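What I saw at the Gresden open day — notes for my talk 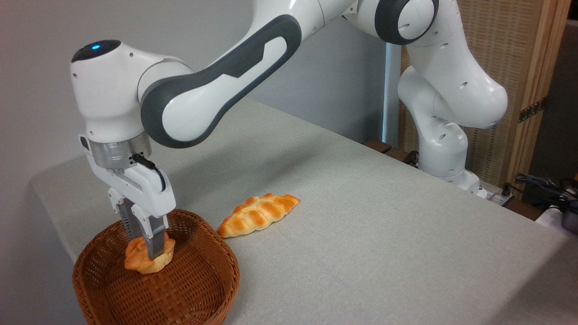

Start with hello and thanks. Mention that Marcela Pešek did the driving and that I talked her ear off both ways.

Say how I ended up going. Viera Procházka runs the demonstrations at Gresden and wrote to our club in January. She had 20 places going, and two of them were ours if we answered quickly. I answered in the car park!

The morning part. Tour of the workshop, then coffee, then a short talk by Viera on why they practise with food. I loved this bit. A metal block is the same every time you pick it up — bread never is. Rolls come out knotted, lopsided, shiny on top. Squeeze too hard and you have a dented breakfast, too soft and it slips.

(Pause. Ask who has ever crushed a roll with tongs at a hotel buffet. Hands up.)

The bread job. Cloth on the table, wicker basket, one arm with two fingers. The task is to put the bread in the basket. Sounds like nothing, but I stood there for 30 minutes and missed the start of lunch. Talk about the fingers: ridged pads on the inside, and they come straight down on the roll from above. Then the long plaited loaf, a completely different shape for the same two fingers. Where would you hold it? In the middle, or nearer one end? We argued about it all the way home, and I still say the middle.

Questions people put to Viera. Does it know it's bread? How does it choose where to grip? The man from Cestari wanted to know about crumbs, and she was delighted, as crumbs are her pet subject. Read out her answer from the blue notebook — it's the page with the coffee ring.

Ozoliņš had the next room, with a sorting line for bottles. Keep this short, I only got the last few minutes of it.

If there's time: the Putel trolley in the corridor, and Marcela racing it to the lift.

Finish with the next visit. It's on a Wednesday, so see me at the tea table if you want your name down.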